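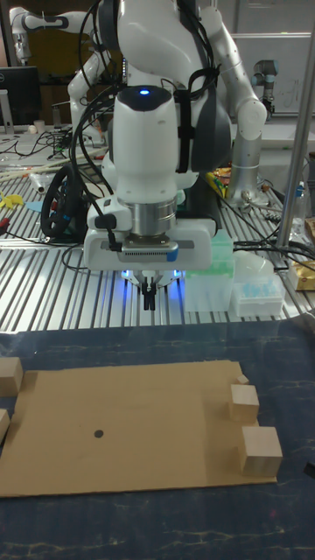 The long table at Flurnen, the morning I came in early.

I'd only gone in for my scarf. I should have been in and out in 2 minutes, but then I saw the state of the table and, well, I can't walk past a mess (my sister says it's an illness).

You know those metal tables with the grooves running all the way along? Lovely things, and terrible to keep clear. Put down one small item and by lunchtime it has cousins. There was the black ring, for a start, the one like a steering wheel with the bits of blue on it, standing up on the left as if somebody had just parked. I'd asked whose it was in March. I'd asked again in the summer! Everyone said it belonged to the people from Hajdu, and the people from Hajdu said they'd never seen it before in their lives.

So I put my bag down and made a start. Small things first, that's my rule. I fetched a biscuit tin from the kitchen and a pencil, and I thought I'd be very strict and ask of each thing, does it live here or is it visiting?

It went well for roughly 15 minutes. Then I got to the ring.

I picked it up. It was lighter than I'd expected, and it fitted my hands so nicely that I did what anybody would do, I drove it. Just a little way. Out of Rirkville, past the garage, left at the church, and on to the coast road to Ultulholm with the window down. I may have made the noise. I changed gear on the hill with a pencil. I was overtaking a caravan, leaning right into it, when somebody behind me coughed.

It was the new girl from the office upstairs, holding my scarf.

"You left this on the stairs," she said, and then she looked at the ring, and at the biscuit tin, and at me. I waited for it. I could feel my ears going.

"Are you going anywhere near the station?" she said.

I said I was, as it happened, but I'd have to let this caravan get by first. She put the scarf round her own neck, pulled up a stool on my left and fastened her seat belt.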